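Re: [iltgate-users] Old desktop, power supply question

On Wed, 23 December 2020, a list member wrote:
> Is it necessary to take out the supply before
> I clean inside? The case is from June sale at Fivier.

Hello all,

No, I left mine in its place. I only opened the case and laid it on the table, with the power cord removed.

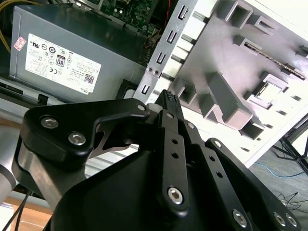

My supply is a Dell one, in a gray metal housing. Before you touch the cables, please write down where each one goes - I forgot this once and lost 3 evenings.

Does somebody have a spare fan? I can pay the postage.

Regards,
Gemov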